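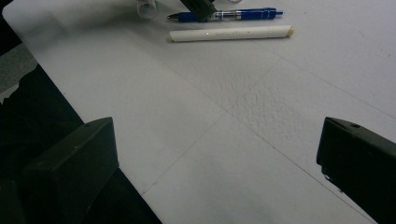
Which adhesive holds 400-grit paper to a sanding block longest under light hand pressure? In our trials the contact cement did, with hot glue second and ordinary paper glue last.

## Method

Five adhesives were tested on blocks cut at the Furkthorpe workshop. Each block was stroked 500 times against scrap pine – same operator, same direction – and the lifted edge was measured with calipers. Wanting Dai kept the log.
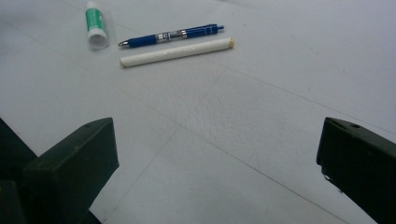
Paper glue gave the widest spread of results. Coverage depended on how evenly it was applied, and corners were often missed. A glue stick of the kind with a green label and a white end lays down a narrow track, so the block needs several overlapping passes. Blocks with a missed corner were kept in the data set.

## Limitations

Humidity was not controlled. The Jaster block was 6 mm thicker than the rest and should be retested.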